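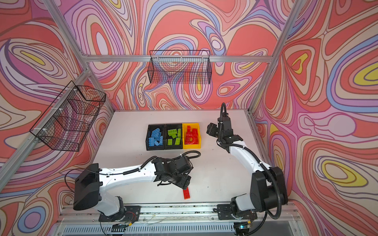
How long should the first calibration take on a two-arm build? Allow an evening per arm, and do the second one with fresh eyes the next day.

I put that at the top as three people have asked me off-list, so hopefully it saves a few emails.

Now, back to Paraskevi's message. She wrote:

> Has anyone sorted out the wrist cable on the Korkine arms? Mine snags
> whenever the elbow folds right back, and I've already gone through one
> lead. Also wondering what people are using for parts to pick up. I've
> been using wine corks and they roll everywhere.
> Paraskevi Mavromatis

Hi Paraskevi and all,

I had the same snag and lost a whole weekend to it. What fixed mine was corrugated sleeving with a proper loop left over the wrist - more slack than looks sensible, to be fair. I started with a tight run along the link because it looked neat, and the plug pulled out after 17 cycles. The Uddale sleeving is fine, I wouldn't pay extra for the fancy stuff. Zip tie it along the link and leave the last bit free so it can move.

As for parts, toy bricks! I sort them by colour into little open-fronted bins, blue and green in the black ones and red in the yellow one. They don't roll, the flat sides give the fingers something to close on, and you can pick up a bag of them at any garage sale. The sloped ones are much harder than the plain ones, so start with plain.
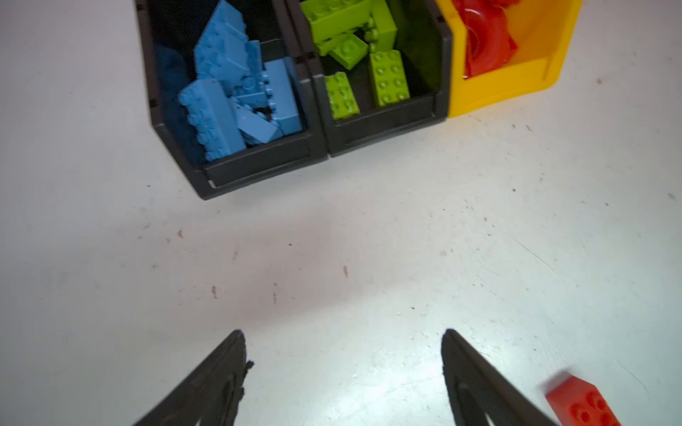 Wrist view, gripper open, red brick off to the right.

The white top is good for contrast but it shows every speck and scuff. I wipe mine down before a long run and it never stays clean for long. If I were buying again I'd go for something a bit greyer.

A couple of other things while I'm here. The Lerkine rail needs its bolts nipped up again after the first week, mine had crept enough to throw the home position out. And I've put my arm settings in the shared folder (August 2021, the file with Papadakis in the name - ignore the older one, it has the speed limit set at 400 and you'll frighten the cat).

Has anybody got a spare shoulder bracket they'd part with? Happy to pay postage or swap for a bag of bricks, I have far too many of the green.

Cheers,
Col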